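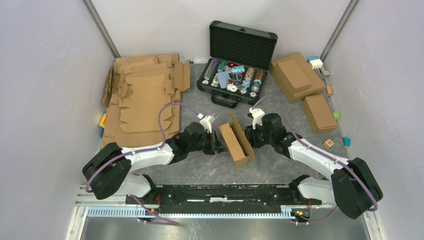

Gallery / Packaging and Packing Materials

The Tomaszewski Collection of Table Games is being prepared for transfer to the Betitz study store, where it will be available to visitors by appointment from June. The collection comprises 511 catalog entries, ranging from boxed card games to chip sets in fitted cases. 

Flat box blanks

Cartons for small items are supplied flat, as tan corrugated sheets with die-cut tabs and slots. They are stacked beside the work area and folded one at a time. The standard order is 1000 blanks, stored under cover at the Plosa annex until required.

Poker chip case

Chip sets housed in metal cases are checked with the lid open and listed by case. Toy blocks and other small playing pieces are entered separately under Section 8 of the catalog and are packed in the smallest size of carton.
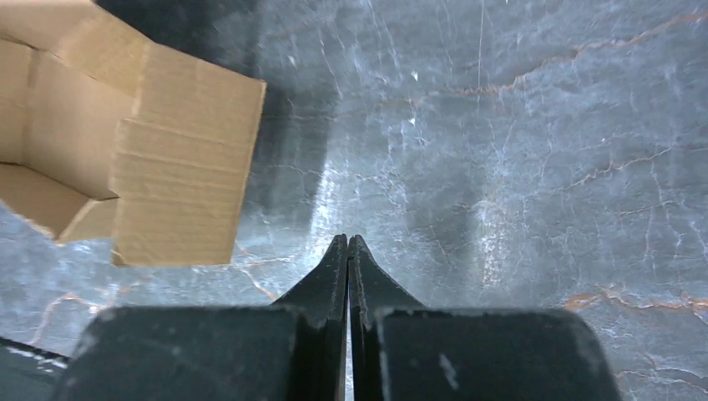 Folding and closing

Plain, unprinted cartons are preferred for the collection. Catalog numbers are written on a tie-on label, and the cardboard itself is left unmarked. Flaps are creased fully along the fold lines before any object is placed inside. Light wear to the top edge of a flap is acceptable; a carton with a split corner is set aside for recycling.

Objects with painted surfaces are wrapped in Felta tissue before boxing. The full packing schedule is set out in Appendix 11 of the transfer plan, which may be consulted in the reading room on request.

Gallery last updated 8 April 2026.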